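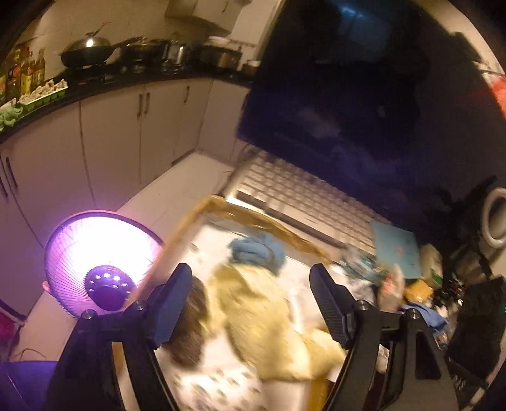 Ticket 516: Keyboard drops letters at the kitchen table
Opened by: Barbara Wieczorek
Handled by: Ehsan Heydari, Desska home support
Status: Waiting on customer

Reported: The computer is set up on the table in the kitchen. The E and the space bar miss when I type. It started in August and is worse in the evening. The table also gets used for groceries and mail, so things end up on the keys.

9:10 am. Asked Barbara to shut down, unplug the keyboard, turn it over and tap the back. Crumbs came out. Space bar improved, E did not.

9:35 am. Asked her to try the other USB port. No change. Plugged into Igor's laptop, the E still misses, so the fault is in the keyboard and the computer is fine.

10:20 am. Asked for the table to be sorted before we go further. Food packets to the shelf, booklets in one pile, empty boxes to recycling, nothing resting on the keys. Barbara says this will take a while as there is more than one person's stuff on it.

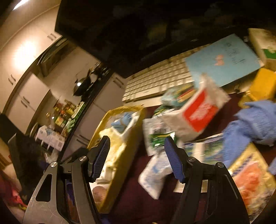 Can I wipe the keys with the spray I use on the counter?
Use a cloth just barely damp with water, with the keyboard unplugged. Counter spray can run under the keys and leave them sticky.

1:15 pm. Barbara asked about the tablecloth. It can stay, but pull it flat under the keyboard. If it bunches up, the keyboard rocks and light presses get missed.

1:40 pm. Next steps sent by email:
Take off the E key cap and clean under it with a dry cotton swab.
Press the cap back on until it clicks.
Type a full page and note any missed letters.
Keep food and open packets at the other end of the table.

4:05 pm. Typing test back from Igor. 82 words, E missed 4 times. Swab not done yet. Left open until the key has been cleaned. If it still misses, we will quote for a replacement keyboard in white.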